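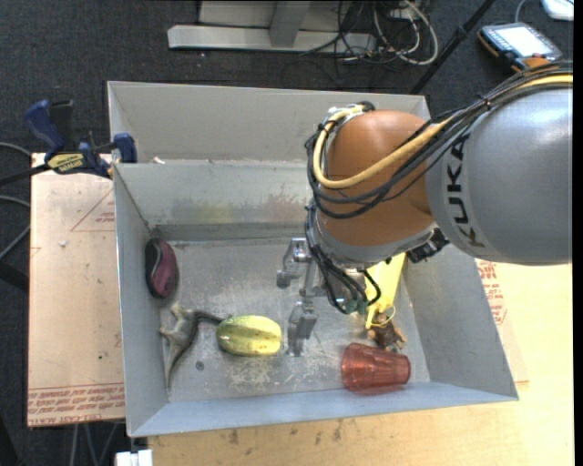

How long should a grasp planner be allowed to think before the arm starts to move?

As long as it likes, provided the arm already has something useful to do in the meantime. Time spent thinking only costs you when the motors are standing idle, so the trick is to plan the next pick while the current one is still being carried out.

Print this page | E-mail this page

March 10, 2019
By Stefaniia Kovalchuk

Search the diary Go

Still buzzing, and it is far too late to be writing, but if I don't get it down now I'll lose the order it happened in.

The new scheduler went into Gover today. Properly in, I mean, on the main branch, with the old one deleted (I kept a copy on my laptop, I'm not made of stone). Taras had the cell powered up before I'd even found somewhere to leave my coat, and by the time the kettle had boiled he'd already reproduced last week's bug, the one where the arm comes down over the bin, stops dead, and waits there while the planner makes up its mind.

I have been blaming the planner for that pause since November. I've written rude things about the planner in this diary. I owe it an apology! Taras put timestamps on every message going in and out, which I should have done months ago, and the planner was coming back in 80 milliseconds. Every time, near enough. Then its answer sat in a queue behind a great heap of point clouds that no part of the system wanted any more, because the logging node was subscribed on the same thread and was carefully writing each one to disk before letting anything else through.

So the arm was waiting for the logger. We sat and looked at the plot for a while. Taras laughed so hard he had to go and stand in the corridor.

The fix is two lines and a new thread, and the pause has gone. Arm comes down, fingers open on the way, straight into the approach. I made him run it again and again purely because I liked watching it.

With that out of the way we could get on to what I'd wanted to do in the first place, which was the ranking. Gover proposes 200 candidate grasps per look and until this morning it sorted them by one number, the contact score from the network, and took the top one. The contact score is very good at saying "these two surfaces will meet the fingers nicely". It has no idea whatever about the wrist. Since the wrist is enormous compared with anything we put in the bin, and has all that cabling wrapped round it, you get beautiful grasps that would put the joint through the side wall. The collision checker throws those out afterwards, of course, one at a time, and then you're on candidate thirty-something and wondering where the morning went.

What I did on the train, on the back of the Nechyporuk delivery note, was turn it round. A cheap check first. Sweep a fat capsule along the approach direction, see whether it fits between the sloping walls, and add what's left over as a margin term in the score. Then the full mesh check on the handful at the top. It's not clever. Rinow had something like it in their old picking library, Taras says, and took it out again when their grippers got smaller. But it works so well with ours. The very first run with the margin term on, it left the low grasps by the walls alone and went for the melon from above, out in the open, and I actually clapped.

The melon is my favourite thing to test on, for the record. It's plump and a bit oval, with those stripes for the features to hang on to, and the planner's estimate of its long axis is nearly always right. If the melon fails, something basic is broken and you go and look at the calibration. The toy lizard is the opposite. The body is all right, but the thin curved bit confuses the segmentation terribly and it'll happily decide that lizard and melon are one object with a strange handle. I tried raising the edge weight and it split the lizard up instead. Put it back. Wrote it down. Moved on.

And then the red tumbler! I'd have bet money against the red tumbler. It's see-through, so the depth camera gets half of it and half of the bin floor behind it, and what comes out looks like a crumpled leaf. We've been treating it as a known failure and skipping it in the statistics, which I've never felt good about. Taras's idea was to stop asking the depth image where the tumbler is and ask the colour image where the depth image ought not to be trusted. Mask that bit out, fit a plane to the floor from the rest of the bin, and let the planner pretend there's a simple low lump sitting on it. He typed it in over lunch, one hand on the keyboard and one hand on a sandwich.

Run 941 picked up the tumbler.

I want that number written here because I'll want to find it again. 941. It got hold of the tumbler well off centre, and it swung a bit on the way up, and the force estimate wobbled all over the place, but it held. Run after that, it missed. The one after that, it missed as well and pushed the thing into the corner. Then another good one. I don't care, it's the first time the software has had an honest go at it and I'm thrilled.

Things to fix, before I forget them:

The tinted patch on the floor round the tumbler gets masked too, so the lump comes out fatter than it should. I think that's why the misses were all on the wide side. Try shrinking the mask before the plane fit.

The margin term is measured in metres and the contact score isn't measured in anything, and I've simply multiplied them. It will bite us. Taras suggests turning both into ranks. I'd like to try fitting it properly against the logged runs, now that the logs are coming in at full rate.

The capsule doesn't include the cables. It ought to. The loop on the big yellow one moves about as the wrist turns, and I have no good model of it, so for now I've just made the capsule fatter on that side and put a comment in the code saying so.

Speed override has to go back to where it was before anybody else runs the cell. I turned it down for the tumbler. I did write it on the board.

We also had our usual argument about replanning. Taras wants to replan on every new cloud, now that the queue is clear and there's time for it. I'm scared of that, a bit. If the top two candidates are close, the arm will dither between them all the way down, and I've seen it do that in simulation and it's horrible to watch, like someone trying to choose a biscuit. My compromise is that a new plan has to beat the current one by a fair amount before we switch, and the amount grows the nearer the fingers get. He thinks that's fussy. We'll do it both ways and compare, and I've promised to be gracious.

I should say something about how nice it is to work like this. Most of the winter was me alone with the simulator in Liltville, where everything in the bin is a perfect shape and nothing has a bad reflection, and I'd got it into my head that the real cell would be a chore. It's the best part. You change a weight, you press go, and a great big orange and grey arm goes and does the thing you meant, or does precisely the thing you typed, and either way you've learnt something by the time it's back up.

Taras has taken the long log home on a disk and says he'll have the replay tool reading it by the morning. I doubt it, but I've been wrong about him twice today already.

Tomorrow: ranks versus the fit, mask shrinking, and somebody has to rename the thread, because I called it "new_thread" and it's on main.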